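Sunday, 16 Sep 2018
Open day at Omell, notes before I forget them

Writing this up at the kitchen table with my shoes off, so it will ramble. Junpei, you asked for "anything useful," and I'm afraid you are getting the whole day along with the useful bits (skip to the gripper part if you're in a hurry, I won't be hurt).

Botond Katona met me at the front door and was as kind as he had been on the phone back in August. He gave me a badge with my name spelled right, which doesn't happen often, and then we stood drinking coffee far too long while he told me how they had got the Vivach cell ready for visitors. They had been at it since early morning and he looked it. Still, he walked every group through himself and never once hurried a question.

The main thing on show was the hand-held gripper. You carry it around, do an ordinary task with it, and the camera on it records everything from the gripper's side. Later the recordings go to train the arm. I knew all this on paper, but watching people pick up the knack of it is another matter, and I wish you had been there for that part.
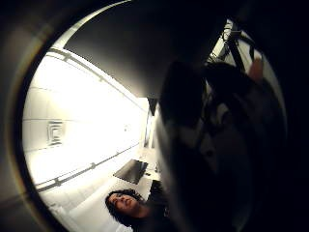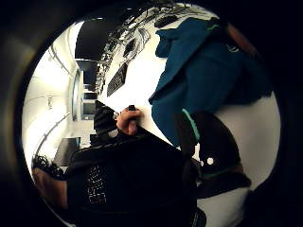 Botond says the tasks they like best are the dull ones, and cloth is the one they keep coming back to. Cloth folds over itself, it hides its own edges, and no two grabs are the same. He told me they threw out 3,000 recordings over the summer when they changed the finger pads, because the old pads held fabric so differently that mixing the two sets made the arm worse. I felt that one in my stomach. We should settle on our pads before we record a single thing, and I mean settle, with a part number written on the board.

Then the demo itself. The arm had 7 tries at lifting a folded towel out of a bin and laying it flat, and it managed 4. The three misses were all the same miss: it closed on two layers, lifted, and the top one slid away. A lady near me gasped every time, bless her. Botond was very open about it and put the log up on the big screen so we could see where the grip force dropped off. I copied down what I could, but my handwriting goes to pieces when I stand up, so ask me to read it to you and don't try it alone.

Had a nice talk with a fellow from Gounder over the sandwiches. They are trying the same sort of thing with mail sacks and have gone to a wider lens, so the whole reach of the fingers stays in view. The price is that everything bends near the rim and they have to calibrate more often than they'd like. He does it every morning. I said we did ours "regularly" and changed the subject.

To do:
- Pick the finger pads. Junpei to bring the soft ones and the ribbed ones on Tuesday.
- Calibrate the camera before each session and write it in this book, with initials.
- Ask Botond whether the Tunivix mount fits our handle, or if we need the adapter.
- Try the two-layer grab by hand and see whether we can feel the slip ourselves.
- Return the badge. I walked out with it on and only noticed on the bus.

Botond says we can come back on a quiet day and bring our own towels.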